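Home Tidy-Up in Simulation: Project Gallery

Spring project pages / Gallery / Skisent Cup

Welcome to the gallery for our home manipulation project! If you came to the open evening in November you will have seen the first version of this running on the big monitor by the stairs, with half the furniture missing and an arm that liked to rest its elbow inside the wall. A lot has changed. The rooms have floors with actual planks on them now, the collision shapes match the things they belong to (mostly), and the arm can be trusted with small objects.

The short version for new readers: we enter the student league of the Skisent Cup, where every team gets the same simulated home and the same robot arm and has to pick up small things and put them where they belong. No hardware is needed to take part, so a club our size can be in it at all. Everything runs on the two desktops in the lab and, when those are busy, on whatever laptop has its charger with it.

A run is 900 seconds long. In that time the arm is given a list of objects and a list of places, and you score for each match. You lose points for touching furniture, and you lose a lot of points for pushing furniture. Dropping something costs nothing if you pick it up again, and we have leaned on that rule more than we should have.

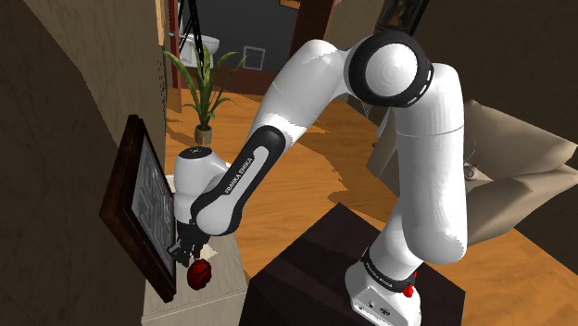
Grevar Robotics Club – Department of Computing, Tredia College

A red one in the gripper, with the cream tabletop underneath and the picture frame close by on the left. The plant and the armchair are standing behind the arm.

We love working in this room and we complain about it constantly. The arm is a Franka Emika on a dark brown table, and the side surface is close enough to reach but sits near the wall, so the left side of the gripper has very little air around it. Our first planner treated the wall as a flat sheet and forgot that pictures stick out from it. You would not believe how many points a picture frame can cost you. Raluca Pîrvu ended up writing the fix over one long evening: every wall decoration gets a padded box around it, and the wrist has to come in from the room side before it goes down. It looks a little fussy when you watch it, like someone parking next to an expensive car, but it works and we have kept it.

How the gripper decides

People at the open evening asked us most about the gripper, so we will put a bit more here. There are two fingers and they close until they feel something or run out of travel. Feeling something in a simulator is a number for contact force, and that number is noisy. It jumps when the fingers first touch, then it settles, then on lumpy shapes it jumps again as the object rolls a tiny bit into a better position.

Our old code took the first jump as a good grasp and started lifting right away. With boxes this was fine! With anything rounded it was a disaster, and we have a folder of recordings in which things shoot out sideways and roll under the armchair. The new code waits for the number to stay calm for a moment, lifts a finger's width, checks again, and only then swings away. It is slower by a second or two on every pick. We argued over that (900 seconds goes quickly when the list is long), but the slower version scored better in all the rooms we tried, so the argument ended there.

Small shiny things are still our weak spot. The highlight on the surface moves when the camera moves, and the detector thinks the object has moved with it. Lucian Onu has been training on images with the lights shuffled around, and the boxes it draws are much steadier than they were before the break. He would like it known that he also found the bug where every object was detected twice, once as itself and once as its reflection in the tabletop. That bug had been with us since the first week.

Rooms

There are 5 home layouts in the practice set and a few held back for the competition. We named ours because the numbers kept getting mixed up in messages:

Hallway – long, narrow, easy to see in, hard to turn in.

Kitchen – the favorite of anyone who writes planning code, since everything is at the same height.

Two Doors – has a view into the next room, and the detector used to get excited by things back there that the arm could never reach.

Attic – low beams. The elbow goes up when the gripper goes down, so please remember the elbow.

Nook – the smallest, added last. We are not good at Nook yet.

Elbows deserve their own paragraph, really. When you start out you watch the gripper, because that is where the interesting part happens, and meanwhile the elbow is up near the ceiling doing as it pleases. Everybody who joins the club goes through this. Our advice is to open a second view from the side and leave it open, even if it makes the simulation a little choppy. The arm can reach one and the same spot in lots of different poses, and half of our work this term was choosing between them sensibly. We now prefer poses that leave the elbow high and central, and we punish ones that send it out toward the walls.

Numbers from the term

We logged 2,483 practice runs, counting the ones that crashed in the first seconds. The crashes are in there because they taught us something too – usually that a file had been renamed. Each change to the code has to get through 25 runs per room before it is merged, and those go overnight, so there is a nice tradition of coming in the next morning and reading the results before taking your coat off. Most nights there is a small improvement. One night every single run in Hallway came back with a score of zero and it took until lunch to find a minus sign.

The scoreboard in the lab is still a whiteboard. We did try a web page for it, and it was very pretty, and we all went on using the whiteboard.

Who did what

Planning and collisions: Raluca, with help from the second-year group, who wrote the padded boxes for the plants. Leaves are awful to plan around. The boxes are much bigger than the plants are and we are happy with that.

Detection and training images: Lucian. He also keeps the list of object names, so if you want a new object in the practice set, ask him first and bring a mesh that is closed on all sides. Please check this before you ask. Please.

Grasping: shared out between everyone, as the code is short and very easy to break.

Overnight runs: we take turns. The sign-up sheet is on the lab door, next to the instructions for restarting the queue. If the fan in the left desktop is loud, that is normal.

What comes next

The league round is played remotely. We send in our code, the organizers run it in the rooms we have not seen, and the recordings come back afterward along with the scores. We will put the best clips up on this page and the worst ones too, including furniture. Before that we want to get Nook into decent shape and try picking up two things in one trip when they are standing close together, which Raluca thinks is possible and the rest of us would very much like to see.

We would also love to teach the arm to put things down more gently. At the moment it opens its fingers once the object is near the surface, and "near" is generous. There is a half-finished branch that lowers until it feels the table push back, and it was lovely to watch in Kitchen the one time it ran all the way through!

Come and join in

The club meets in the afternoon, from 4:30 in the computing lab, and it stays open for as long as somebody with a key is there. You do not need to have programmed a robot before. If you can read a bit of Python you will be fine, and if you can't, there is plenty to do building rooms, checking objects and watching recordings with a notebook. Watching recordings sounds dull until you have done it for ten minutes – then you start rooting for the arm.

New members get a copy of the practice set and a starter task in Two Doors: pick one object, move it to the other surface, touch nothing else. Bring headphones if you want quiet. Snacks are kept on the shelf above the printer and are restocked by whoever empties the box.

Back to all project pages
Next gallery: Line followers, first-year class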